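Straight Talk: An Afternoon With Orthodontist Leandro Farías

Sunday, January 19, 2003

The first thing Leandro Farías wants to show a visitor is a drawer full of teeth. They are plaster casts, upper and lower jaws wired together, and each has a last name penciled on the base. He picks one out and runs a thumb along the front teeth the way some people handle a baseball.

"Look at that canine!" he says. "It came in sideways. You should see where it is today."

Farías has been straightening teeth in Listden for 29 years, the last 4 of them in the bright second-floor office on Tennant Street, above the bakery. He still gets worked up about a good bite. Ask him about retainers and you had better have somewhere to sit.

"Everybody thinks the day the braces come off is the end," he says. "It's the middle! The bone is still settling in. If you leave that retainer in a drawer for a month, your teeth will start packing their bags."

He has seen it happen to plenty of adults who wore braces as kids in the seventies and come back now a little embarrassed. He tells them not to be. His oldest patient at the moment is 70, a retired bus driver who wanted to fix a crowded lower row before his granddaughter's wedding (he has been a model patient, Farías says, better about his rubber bands than any teenager in the building).

"Teeth move at any age. They move a bit slower, and we check the gums more carefully first, but they move. I love telling people that. You can see their shoulders come down."

Then we get to food, which is the part kids ask about most. Farías keeps the list short: no popcorn, no ice chewing, no caramels, and apples get sliced. For the first few days after a tightening he is all for soup, oatmeal, mashed potatoes, yogurt, scrambled eggs, anything that goes down without much work. 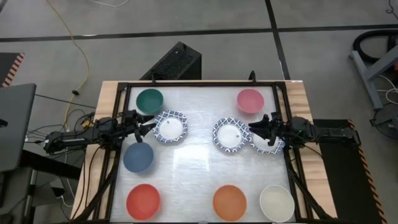
Bowls in six colors, with three blue-and-white rimmed plates.

"My mother made me a squash soup when I had mine on," he says. "I still make it. I've given that recipe to half of Ostell by now."

Ostell is where he grew up, a 31-mile drive from the office, and he goes back every February to talk to the fourth graders at his old school. He brings the plaster jaws and a giant toothbrush. The questions are wonderful, he says. Last year a boy wanted to know if sharks ever need braces, and Farías went home and read about sharks until midnight.

What would he change about his field if he could? He thinks about it for a while, turning the cast over in his hands.

"I'd have parents bring kids in earlier, just for a look. Seven is a nice age. Most of the time I say, 'See you next year,' and that's it, no treatment, off you go. But now and then you spot a crossbite, and it's so much easier to deal with while they're growing."

He is excited about the new wires too, the heat-activated kind that keep a light, steady pull for weeks. When he started out at the clinic in Flarkent, he was bending steel by hand at every visit, and patients went home sore. He still bends wire when a case calls for it. He demonstrates with a pair of pliers and a scrap from his coat pocket, and in a few seconds there's a tidy little loop.

"I could do this all day," he says. "I do do this all day!"

His next patient is already in the waiting room, a girl getting her brackets off after two years. She has picked out a purple retainer with glitter in it.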